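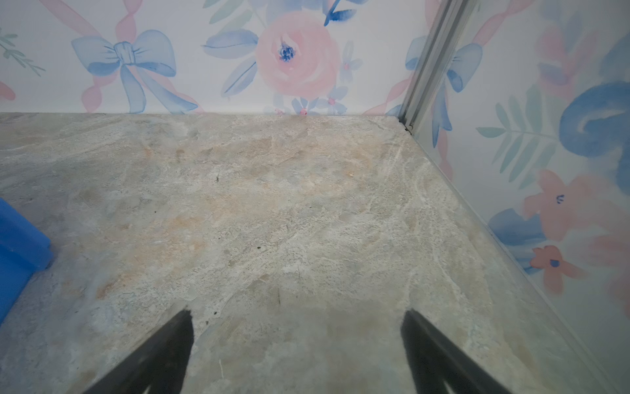
Figure 3. A stone-like surface with a pale gray, mottled pattern, set against floral wallpaper.

4.2 Why people keep the busy patterns

I went into this part of the study with a hunch, and I may as well own up to it. I figured that people who live with two strong patterns side by side (a swirly counter and a flowery wall, say) would be the ones most eager to rip everything out. That was my own taste talking. I grew up in a house with white walls and I still get a little twitchy around wallpaper.

The interviews told me something else. We talked with 133 households in Laltdale and Drunthorpe, all of them in homes where at least one room had a patterned wall meeting a patterned surface. Figure 3 shows the sort of pairing I mean, with beige and peach clouding on the flat part and flowers behind it. When we asked people what they would change first if they had $3000 to spend on the house, only 30 named the wallpaper or the surface next to it. Most wanted better windows, or a bathroom fan that didn't rattle, or a front step that didn't wobble.

Some of this is just getting used to things. Several people had to turn around and look before they could tell us what was on their own wall! One woman in Drunthorpe was sure she had roses and found she had something closer to poppies. I don't want to make too much of that, but it fits with the diary results in Section 4.1, where wall patterns hardly ever came up unless a visitor had said something first.

Cleaning came up a lot more than looks did. People told us over and over that a mottled surface is easy to live with – crumbs and coffee drips don't jump out at you the way they do on plain white. The Kermani survey of rental kitchens reported the same thing, and I had read it as people making excuses for old counters. I now think I was being unfair. The people in our group who had picked their own surface gave that answer just as often as the people who had moved in with it.

The newer homes in the Fodell development were the odd ones out. We only had 5 of them, so please read this with care, but all five households had painted over or covered a patterned wall within a year of moving in. Two said they did it in January because they were stuck indoors and sick of looking at it. I would love to know if the season matters here, and our interview guide never asked about it. We have added a question for the next round.

One more thing on method. We let people use their own words for colors, and "gray" turned out to cover an awful lot of ground. I grouped those answers by hand, twice, and the two passes did not always agree. The cases where they differed are marked in the appendix table.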